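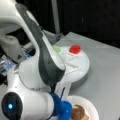

Nanico Countertop Grain Mill, Model 3835

2 October 2020
By Perosska Kitchen Equipment

The Nanico is an electric stone mill for home bakers and small kitchens. It grinds wheat, rye, spelt, rice, oats, barley and dry corn into flour or coarse meal. The mill is made by Mikik and we stock it in natural and black. Price is $646 with the standard stones fitted.

It replaces the older Liao mill, which we sold for several years. Spare stones for the Liao are still available but the two sets are not interchangeable. If you are ordering stones only, check the plate under the motor housing before you order.

How it works

Grain goes into the hopper at the top and drops between two stones. The lower stone turns and the upper one stays still. Turning the collar moves the stones closer together for fine flour or farther apart for meal. The collar has no click stops, so you can set it anywhere between the ends. Most people find the setting they use for bread and put a small pencil mark there.

Start the motor before you add grain. With the hopper empty, close the collar until you just hear the stones touch, then back off slightly and pour the grain in. If the mill stalls, switch it off, open the collar a half turn and start again.

What you can and can't grind

Use clean, dry grain. Anything oily or damp will coat the stones with a hard glaze. That means no flax, sesame, poppy, nuts or coffee. Popcorn is very hard and should go through once on coarse before you grind it fine. Dried chickpeas are too large for the feed opening and need to be cracked first. Sprouted grain is fine as long as it has been fully dried and snaps when you bite it.

If the stones do glaze over, run a cup of dry white rice through on a medium setting and throw the rice flour away. Repeat if needed. Never wash the stones.

Flour for sandwich bread

Flour from the Nanico is whole grain, with the bran and germ still in it. It takes up more water than white flour from the store, and it takes longer to do so. For a pan loaf, start with half fresh flour and half bread flour and let the dough rest before kneading. Once you are used to the feel of it you can raise the share of fresh flour. An all-wheat loaf comes out shorter and slices best the day after baking.

Sifting is optional. A medium sieve takes out the larger bran and gives a lighter crumb. Save the bran for dusting the pan or put it in muffins. 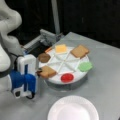 A square slice of bread on a round white tray.

Fresh flour keeps for a few days at room temperature in a closed container, and longer in the freezer. We suggest grinding what you need for the day. It does warm up a little in the mill, so let it cool before adding yeast if your kitchen is already hot.

Noise and dust

All stone mills are loud, and the Nanico is no exception. On fine it sounds much like a vacuum cleaner. A folded dish towel under the feet takes away some of the rattle, but keep the cloth clear of the air vents in the base.

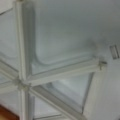
Flour dust is the other thing to plan for. The spout has a cloth sleeve that ties over the bowl, and it catches most of the dust when it is tied snugly. Some still gets into the air and settles on whatever is flat. A plain ceiling gives it very little to sit on, and range hoods and cabinet tops are easy enough to reach with a cloth. A coffered ceiling is more work, with white painted beams running across each other and raised moldings along their sides, and a pale dust on pale paint is easy to miss. Go over the moldings with a dry brush attachment before using anything wet, as wet flour turns to paste. The sleeve should come off and be shaken outdoors after every few uses. It can be machine washed cold and air dried.

Cleaning the mill

Unplug it first. Unscrew the collar all the way, lift out the upper stone and brush both faces with the stiff brush supplied. Wipe the housing with a barely damp cloth. Check the corners of the hopper for leftover grain, especially if the mill will be stored over the summer. A bay leaf in the hopper does no harm, but a clean, empty hopper is what keeps moths away.

In the box

Mill with stones fitted
Cloth sleeve and tie
Stiff brush
Hopper lid
Printed instructions

Spares and warranty

Replacement stones are part 1797 and are sold as a pair. The sleeve and brush are sold separately. Home use is covered for two years on the motor and housing. Stones are not covered for wear or for damage from stones or metal in the grain, so look your grain over before it goes in.

The natural finish is in stock now. The black finish is on back order and is due in December. Orders for black are not charged until they ship.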